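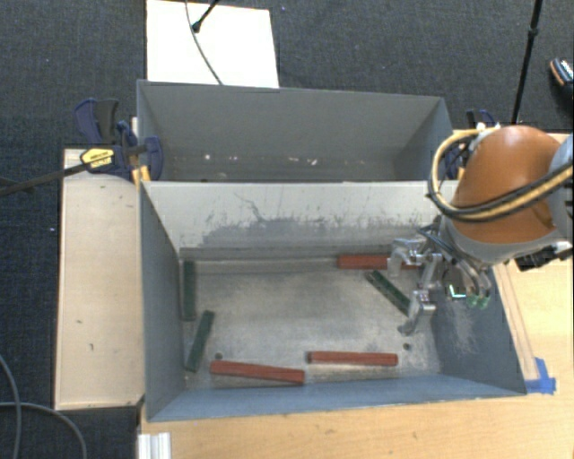 Sorting Out the Workshop Bins (and Keeping Them Sorted)

Every September I drag everything off the shelves in the garage and swear I'll do it properly this time. Last year I finally did, and it has mostly held up, so a few of you asked me to write it down.

Start with one shelf. I used to tip the whole lot onto the floor and then it would get dark and I'd be stepping over drill bits for a week. One shelf, one evening, done.

Offcuts are my weakness. I keep anything longer than my hand and burn the rest, and if the keepers don't fit in their bin, something has to go before anything new goes in. My neighbor in Odbridge keeps every sliver of oak he has ever cut and you can't get to his bench anymore!

Use shallow bins for small stuff. Deep ones turn into soup, with the heavy things sinking and the one hinge you want right at the bottom. If you only have deep ones, drop a smaller tray on top for whatever you reach for most.

Labels: masking tape and a fat marker. I bought a label maker once and spent more time feeding it tape than sorting. Put the label on the short end if the bin slides in that way (I did all of mine on the long side first, of course, and had to redo them).

Screws go by length, then by head. Don't bother splitting them any finer unless you buy boxes of 1,000. I had a jar of 500 brass ones for years, used maybe a dozen, and finally gave it away.

To clean a grubby bin, warm water with a squirt of dish soap does nearly everything. For sticky label gunk, rub in a little cooking oil, leave it 20 minutes, then wash it off. Let the bin dry all the way before any metal goes back in, or you'll get rust rings.

Sandpaper curls if it gets damp, so mine lives flat between two scraps of board with a brick on top. I write the grit on the back of every piece before I tear it, otherwise I'm standing there rubbing my thumb on it trying to guess whether it's 200 or something coarser.

One more, from a reader, Impi Riihimäki: keep an empty bin by the door for things that belong in the house. I tried it and found three of our good kitchen spoons in there after the first week, plus the tape measure I'd already replaced.

Next up is the paint shelf, which I'm dreading.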